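Open Day at Flitlow
05/03/2021

I drove 100 miles to Bedero to look at a bed. To be fair to the organizers, the invitation said "home robotics open day," and I was the one who pictured something with wheels bringing me a drink.

Flitlow has the upper floor of the old Palacios building, up a staircase that I suspect keeps attendance down. Nine of us made it to the top. We got a sticker each, a talk about fingertips, and then the part I had come for -- the household tasks. First up was bedding. A person works the gripper by hand and the recordings go toward teaching an arm to do the same, at some later date and presumably with less sighing.

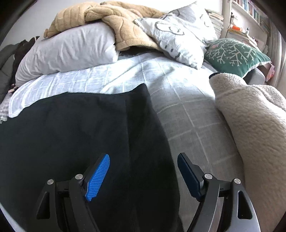
The hand-held gripper over the bed, fingers open, black fabric below.

I have made beds in worse shape, though few with this many blankets. Fleece, plush, a checked sheet, a cushion with coral on it: it looked like my guest room in December. The blue pads on the fingers are ridged for grip, we were told, and come from a supplier called Cumavetti. I got to try it for around 8 minutes and developed a new respect for thumbs.

Coffee was free and tasted it. They plan to run the day again, and I'll probably go, if only to see whether they've moved on to fitted sheets.

452 shares | 9 comments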